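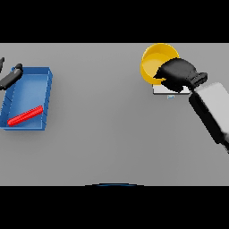 Section 6. Setting Up the Rod-and-Bucket Task in the Simulator

Bastutia Robotics Club, practice guide. Revised February 11, 2024. Complaints to Mathias Hubmann, who wrote most of this and regrets some of it.

Read this section before you open the simulator. Last year's team read it afterward, and their notes from that evening are mostly punctuation.

The practice task uses both arms, one rod, one tray and one bucket. The rod starts in the blue tray on the left. The yellow bucket stands on its white platform on the right. Your job is to get the red rod out of the former and into the latter, passing it from the left gripper to the right one along the way. Throwing is covered under Cautions.

6.1 Before you start

You need a club laptop with the Pruvenitz scene pack installed, your team login, and a mouse. A trackpad will work in the sense that stairs will work with a piano. Close your browser. The simulator wants all the memory it can get and will sulk if it has to share.

Note: The laptop labeled Nisel has a broken left arrow key. Remap it or pick a different laptop. Please do not "fix" it again.

6.2 Loading the scene

1. Log in and choose Two Arms from the start menu. One Arm is for the fall workshop and has no bucket.

2. Open the Pruvenitz pack and pick Rod to Bucket. Wait for the table to show up. Clicking during loading queues up every click, and the arms will act on all of them, in order, with enthusiasm.

3. Switch to the overhead view. You should have the tray on the left, the bucket on the right, and a lot of bare gray table between them. The black bands across the top and bottom of the view are normal. Stop adjusting your monitor.

4. Check that the rod is lying inside the tray. If it's on the table, or has sunk halfway through the floor of the tray, press Reset Scene. Do not try to rescue it by hand.

5. Save the starting layout under your team name. "test", "test2" and "testfinal" are taken.

6.3 Setting the arms

1. Select the left arm and bring the gripper in over the tray. It may be mostly out of view in the overhead camera. Use the side camera if you need to see what the rest of it is up to.

2. Select the right arm and park its gripper above the bucket. The gripper will hide part of the rim, so check the height from the side camera as well. From overhead, a gripper well above the bucket and a gripper about to flatten it look remarkably alike.

3. Set the speed limit to 2 for both arms. It goes higher. You will be told when you may find out how much higher.

4. Open and close each gripper once from the panel. If the wrong one moves, your arms are swapped. Go to Controls, choose Swap Sides, and start this part over.

5. Press Store Home. Both arms will come back to these positions at the start of every run.

Note: The rod is ridged along its length. Our grip setting assumes this, so if you build your own scene with a smooth rod, expect to retune.

6.4 Your first run

1. Start the recorder. Runs without a recording don't count toward the team log, however moving your account of them may be.

2. Lower the left gripper, line it up across the rod, and close it. The rod lies at an angle, so turn the wrist before you go down.

3. Lift straight up until you're clear of the tray walls. They're low, but not so low that you can ignore them.

4. Bring both grippers to the open middle of the table. Close the right gripper on the free end of the rod, then open the left one. This order matters a great deal.

5. Carry the rod back over the bucket, lower it a little, and let go.

6. Stop the recorder and write down the step count. The limit is 300. Our best logged run took 118 steps and belongs to the Barros team, who will mention it to you.

6.5 Cautions

CAUTION: Do not throw the rod. It has gone in once, and the scorer marked it as a failed handover, correctly.

CAUTION: Do not push the bucket off its platform to meet the rod halfway. The scoring zone stays put when the bucket moves.

CAUTION: Never copy simulator speed settings to the real arms in the workshop. The simulated table resets with a button. The real one was paid for with a bake sale.

6.6 If something goes wrong

Rod slips during the lift: raise the grip force one notch and try again.

Arms shake when they get close together: you've placed the handover too near one side. Move it toward the center.

Nothing moves at all: check whether the scene is paused. Check again before you message Mathias.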